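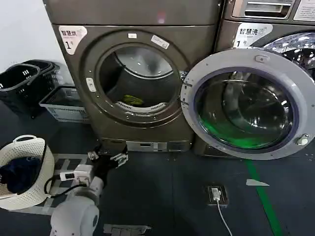 Fig. 1. Front loaders, one closed and one open, with baskets on the floor to the left.

HSP 214 Running Shared Rooms
Handout 2: Laundry and shelf stock
Instructor: Jasmina Angelovski
Lab sections: Frida Holst

Reading before lab: Jurić, the chapter on wash rooms, and the Skavcombe case in the course packet. Skip the appendix on dry cleaning.

1. What goes wrong at a front loader

Most complaints in a shared laundry are small. A sock is left in the drum, the drawer is gummed up, or the door was shut on a sleeve. The Skavcombe residence logged 3,326 loads in its first year and 1,244 notes in the complaint book. Very few of those notes were about a broken machine. The largest group was about items left behind, and the next largest was about smell.

Look through the glass before opening a door. In Fig. 1 a small yellow-green garment is lying at the bottom of the closed drum, close to the lip, and that is where small things usually end up. They also cling to the top of the drum, where the glass won't show them, so run a hand around the inside as well.

Check in this order:
Drum, by eye and then by hand.
Door seal. Pull back the fold at the bottom and feel for coins, hair and grit.
Detergent drawer. Slide it out and wipe the housing behind it.
Filter. On many front loaders it sits low at the front behind a cover. Put a tray down first.
Outside of the door and the panel, last, with a damp cloth.

Leave the door open between loads if there is room for it to swing. Smell comes from water sitting in the seal. The door needs clear floor in front of it, and baskets drift into that space over a day.

2. Baskets

Baskets with slots let damp things air and let staff see what is inside. Solid tubs don't. Nest the spare ones against a wall and keep a single basket out beside the machine for the load in hand. If your site has two colors, pick one for clean and one for dirty and put up a sign. The Jiditz hostel used black for dirty and kept to it for years, then a new manager bought more black ones and the system was gone in a week.

Found items go in a bag with the date, the machine number and your initials. Don't put them back in a basket.

3. Shelf stock in the same room

Many wash rooms sell or store drinks, and students tend to treat this as a separate subject. It is the same walk-through and the same log sheet. 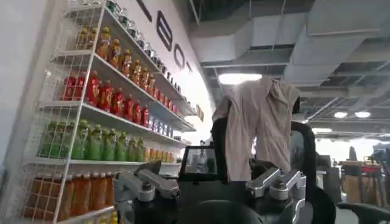
Page last changed: October 1, 2018 (JA)

White wire shelving is a reasonable choice for bottles. The open ends let you check the lower tiers without bending far, and dust falls through the wire instead of building up. Flat boards on the tiers keep the bottles standing straight, which bare wire does badly with narrow bases.

Block the stock by color, one product to a row. A row of red next to a row of green can be checked from the doorway, and a bottle in the wrong place shows up right away. Mixed rows have to be read label by label. Keep the rows tight and bring the back bottles forward when the front ones go.

Heavy bottles belong low. Where all the bottles are much the same size, put the slow sellers on top and the fast ones between the waist and the shoulder.

Keep drinks and detergent on separate units. Bright liquids in clear plastic look alike, and small children use these rooms too. This will be on the lab checklist and Frida marks it strictly.

4. Numbering and labels

Every machine needs a number that can be read from standing height with the door open. The label in Fig. 1 has 智慧洗 ("smart wash") and a large 1 on the front panel, above the level of the door, so an open door doesn't hide it. Stickers on the door ring are a poorer place for anything the customer has to read -- they get wiped, rubbed and splashed.
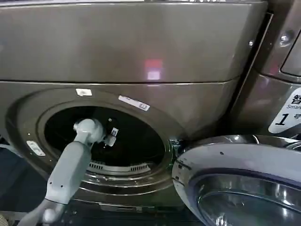

Use the same number everywhere: on the machine, in the log, on the found-item bag and on the key tag if there is one. At Hikovar the log used the supplier's serial numbers and the staff used "the one by the wall," and faults were reported against the wrong machine until April.

5. For lab

Bring the blank log sheet and a cloth. Each pair does one full walk-through, laundry first and shelves second. The sheet is worth 100 points, with 2 taken off for every line left empty. Write "none found" if that is the case -- a blank doesn't tell the next shift anything.

Sheets go in Frida's tray at the end of the section. No email copies.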